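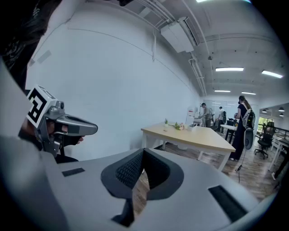
Majdi Chidiac
Facilities and Interiors, Corkum

Wanness Office, Long Room – Gallery

The long room at Wanness is a narrow open office on the Zalewska lease. The fit-out record stands at revision 6, issued 2 April 2021. The long wall is plain white and carries no shelving in the present layout. Pipes and conduits run along the top of it in white, with the wall-mounted air conditioner hung just under the ceiling. Filter access is by ladder only. Setpoints are listed on sheet 13.

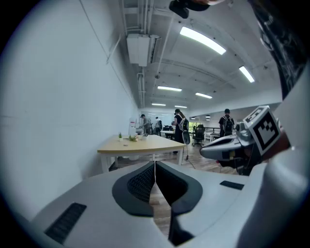

Majdi Chidiac
Facilities and Interiors, Corkum

Exposed ceiling, painted white, with beams and conduits left in view. Lighting is rectangular fluorescent. The table against the left wall has a light wood top and white legs – Zarico supplied it under order line 33. Floor boxes are deferred to October.
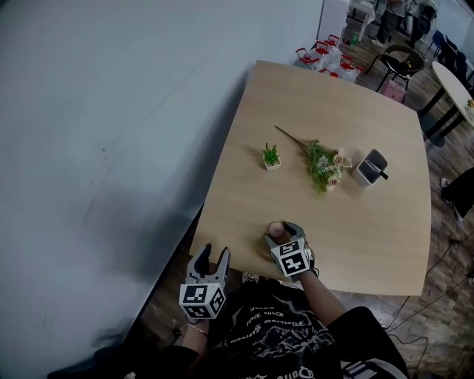

Table with potted artificial succulent, artificial bouquet and divided pen holder.

The tabletop corners are slightly rounded. Smudges and dark streaks low on the wall are entered as a touch-up item, same white, one coat.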